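Jernbridge Opens Automation Lab to Visitors in Pruvavthorpe

PRUVAVTHORPE - Jernbridge held an open day at its automation lab in July, giving residents, students and local employers a look at the two-armed workcell project the company calls Erdős.

The doors opened at 10 a.m. and the last group went through shortly before 4 p.m. Visitors were taken around in groups of up to 20. Each tour lasted a little under an hour and began in the lobby with a short talk on what the lab does and who its customers are.

Jernbridge builds small automated stations for testing labs. Most of its customers handle water, soil and food samples, where the same few steps have to be repeated all day long. A technician picks up a part, sets it in place, moves a measured amount of liquid, writes down a number and starts over. The company says its stations are meant for labs that have steady work but do not have the floor space or the budget for a full production line.

The Erdős project began as an attempt to put two arms to work over the same small deck. Earlier Jernbridge stations used a single arm that had to stop and change tools between steps. With two arms, one can handle parts while the other does the fine work, and neither has to give up its tool. The hard part, engineers told the tour groups, is the planning. Both arms share a tight space, and the software has to decide which one moves first and how close they can come to each other.

Much of that planning is done in simulation. Staff spent a good part of each tour at a pair of large screens, where they showed how a cell is laid out on a computer before any metal is cut. The model includes the table, the enclosure, the arms and the space around the station, down to the safety lines on the floor. Engineers can move a rack over by an inch, run the job again and see whether an arm still reaches. 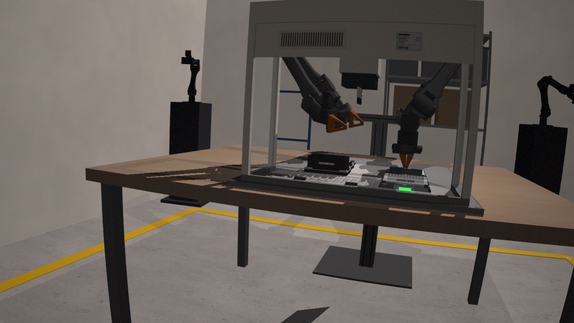 The gripper on the left arm handles modules and other solid parts. The right arm carries a pointed tip and works over the rack of small wells. For the demonstration, the software team ran a short routine in which the two arms took turns, then ran it again at a higher speed. On the third pass they moved the rack to a spot the arm could not reach safely, and the program stopped and flagged the move. Visitors were invited to suggest their own changes, and several groups stayed at the screens past their time.

According to the company, the planning software was put through 1,552 simulated runs in the spring. Runs that ended in a stop were sorted by cause and gone over one at a time. The most common cause was a part placed slightly out of position at the start of the job. As a result, the team rewrote the opening routine so that the position of every part is checked before either arm moves.

The lab tour also included the workshop, where frames and side panels are put together, and a storage area for spare parts. Visitors were asked to stay behind the marked lines and to leave bags in the lobby. Photography was allowed in the lobby and in the screen area but not in the workshop.

Questions from the public covered a wide range. Parents wanted to know what kind of schooling the work calls for. Jernbridge staff said the lab hires people with two-year technical degrees as well as engineers, and that a background in machine repair or lab work is useful. Several visitors asked about jobs in testing labs. The company's answer was that its customers have mostly moved technicians from repeated handling work to checking results and looking after the equipment, although it said each lab makes its own decisions about staffing.

Others asked about cost. Jernbridge did not give a price for the Erdős cell, which is not yet on sale. The company said it plans to lease the first units and to include service in the lease.

One of those first units is set to go to Clellano, a water testing service with offices across the river from Pruvavthorpe. Clellano handles over 2,000 samples in a normal week and has been supplying Jernbridge with details of its daily routine so that the cell can be planned around it. The service expects to start with one job, the preparation of samples for a basic mineral test, and to run it alongside the regular hand process until the results can be compared.

Clellano had a table in the lobby during the open day, with a display on how household well water is tested. Free sample bottles and instruction sheets were handed out, and the bottles ran out by early afternoon. Residents who missed them can pick up a bottle at the Clellano front desk during business hours.

The open day was the first at the lab since Jernbridge moved into the building. The company had worked out of a smaller unit on the other side of town and said the move gave it room to build and test more than one station at a time. Parking was tight for most of the day, and some visitors were directed to the gravel lot behind the building.

Jernbridge said it plans to hold another open day next year, with evening hours added for people who work during the day. School groups can arrange a visit before then. Groups are limited to 20 students, with 2 adults required for each group, and must be booked through the front office at least a month ahead. There is no charge. Closed-toe shoes are required for anyone entering the workshop, and safety glasses are provided at the door.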